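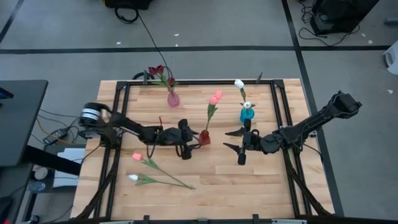

About Brisach

Brisach supplies small table arrangements to offices, clinics and hotels. We work in single-vase and grouped formats, with one to three stems per vase. Large event work is handled by our partner firm, Cenemau.

What we deliver

A standard order is a group of 3 vases for one table or counter. Each vase is a different color and shape. Narrow necks are used for tulips and other stems that need support near the top. Rounded bodies are used for heavier blooms with more foliage. Vases remain our property and are exchanged at each visit.

Our stock list has 112 vases in regular rotation, all under 40 cm in height. Grivard keeps the list and retires any vase with a chip at the rim. The current color range includes red, pink and turquoise. Clear vases can be ordered separately.

How arrangements are prepared

Stems are cut at an angle and stripped of leaves below the waterline. Leaves above the neck stay on. Blooms in the same vase are set at different heights and may lean outward, but must not touch the neighboring vase. Vases are spaced so that each can be lifted out without moving the others.

Preparation is done on butcher-block tables. The wood is wiped down after each batch and oiled in November.

Locations and hours

The workshop is on the ground floor of the Đặng building, with the loading door at the rear. Orders placed before 3 p.m. are prepared the next morning. The minimum contract is 15 visits. Returned vases are accepted at the loading door until closing.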